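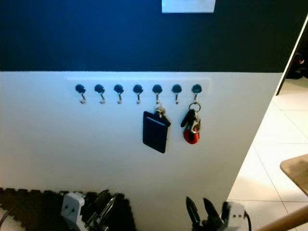 **Nouvelles courtes**

## Le cinquième crochet

Quand j'ai loué la chambre du fond chez Jarrah Tomoana, il m'a fait visiter dans un ordre bizarre : d'abord la cave, puis le toit (par une échelle, en chaussettes !), et enfin l'entrée, où il s'est arrêté devant la rangée de crochets comme devant un tableau de maître.

– Tu accroches tes clés ici en rentrant. Toujours. Le reste, je m'en fiche.

J'ai dit oui, bien sûr. À ce prix-là j'aurais dit oui à n'importe quoi. Le mur venait d'être repeint, bleu marine en haut, blanc en bas, et la maison sentait encore un peu la peinture. J'avais vingt-neuf ans, une valise, un ficus, et un contrat chez Draltance qui devait finir en juin.

Le trousseau au porte-clés rouge, tout à droite, c'était le sien. On le repérait depuis l'escalier, ce rouge, et je savais en descendant le matin si Jarrah était là ou s'il était déjà parti nager. Moi je pouvais choisir parmi les autres crochets – sauf le cinquième. Le cinquième portait une étiquette bleu foncé, presque de la couleur du haut du mur, pendue à son anneau, et elle ne bougeait pas de là.

Évidemment je n'ai pensé qu'à ça pendant des semaines.

J'ai d'abord cru à une ancienne locataire. Puis à une voiture vendue. Puis, un soir de pluie où je m'ennuyais ferme, à une chambre secrète, et j'ai fait le tour du palier en toquant sur les cloisons comme une idiote. J'ai trouvé un placard à balais et une boîte de billes.

Un dimanche, enfin je crois que c'était un dimanche, on épluchait des carottes et j'ai demandé, l'air de rien :

– Et l'étiquette bleue, elle ouvre quoi ?

– Skalcombe, a dit Jarrah.

Il a continué à éplucher. J'ai attendu. Avec lui il faut attendre, c'est un homme qui met dix minutes à commander un café.

– Une maison au bord de l'eau, a-t-il repris. Celle de ma mère. On l'a vendue en 2000, et les gens qui l'achetaient ont voulu toutes les clés, c'est normal. J'ai rendu les clés. Ils n'ont pas demandé l'étiquette.

Je l'avais regardée cent fois, cette étiquette, sans jamais penser à chercher la clé qui allait avec. Je suis retournée dans l'entrée, l'économe à la main, et je l'ai soulevée du bout du doigt. Elle ne pesait rien. Je l'ai reposée un peu de travers, je l'ai redressée, elle est repartie de travers.

– Laisse, a crié Jarrah depuis la cuisine, elle penche depuis toujours !

On a mangé la soupe tard. Il m'a raconté le ponton, le chien du voisin Kavanagh qui volait les sandales, la porte qu'il fallait soulever en tournant la clé, sinon on restait dehors avec les moules dans le seau. Il riait tout seul, et moi j'oubliais de manger.

Le contrat a été prolongé, finalement. Ce soir-là, en rentrant, j'ai accroché mes clés au quatrième, juste à côté de l'étiquette, et je suis allée arroser le ficus.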